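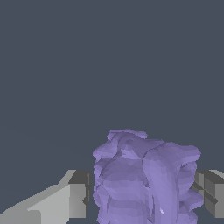
The lavender season at Domendale will run a fortnight longer than usual this summer, after growers and tourism operators in the valley agreed to open more farms to visitors and to start a shuttle bus from the rail station at Vandlow. Until now most travellers have seen the district from the highway, stopping at the lookout and driving on to the coast. The colour that draws them is a soft lilac, pale where the light falls on it and a deeper, duller violet down in the folds, and from the lookout the hillside paddocks show both shades at once in the late afternoon. Under the new arrangement, visitors will be able to walk the rows at 5 farms on a single ticket.

The ticket costs $30 for adults and is valid for two consecutive days. Children under 12 enter free with a paying adult. It covers the shuttle, farm entry and a tasting at the Kereama cellar door, which reopened in April after a long renovation. Lunch is extra, and bookings are recommended on weekends.

The first shuttles leave Vandlow on 21st October, a Saturday, when the early varieties are expected to be showing colour on the lower slopes. The higher farms flower later and will join the program as they are ready. Growers said the upper paddocks could still be in bloom after the New Year if the summer stays mild.

Parnus, the old river port at the southern end of the valley, is also hoping to benefit. The town has 80 guest beds, most of them in two pubs and a former customs house, and has often been overlooked by visitors who base themselves in Vandlow. A second shuttle loop will connect Parnus with the farms on Fridays and weekends. The riverside market, previously monthly, will be held every Sunday while the shuttles are running.

Organisers have capped tickets at 2,000 for the season. They said the limit reflected the state of the farm roads, several of which are unsealed and narrow, and the small number of places where a bus can turn. Private cars will be directed to a parking area beside the Domendale hall – a short walk from the nearest farm – and will not be admitted to the farm tracks on weekends.

Some residents had asked for a lower cap, citing dust and traffic on Mill Road in past summers. The organisers said water carts would be used on dry days and that the figure would be reviewed at the end of the season.

Accommodation in the valley ranges from camping on the river flat to farm cottages, many with a two-night minimum. Evenings can be cool well into December and visitors are advised to pack a jumper. Mobile coverage is patchy north of Kereama, so printed shuttle timetables will be available at Vandlow station and at the bakery in Parnus.

Tickets are on sale now at the visitor centre in Vandlow. Any left over will be sold by the shuttle drivers, card only.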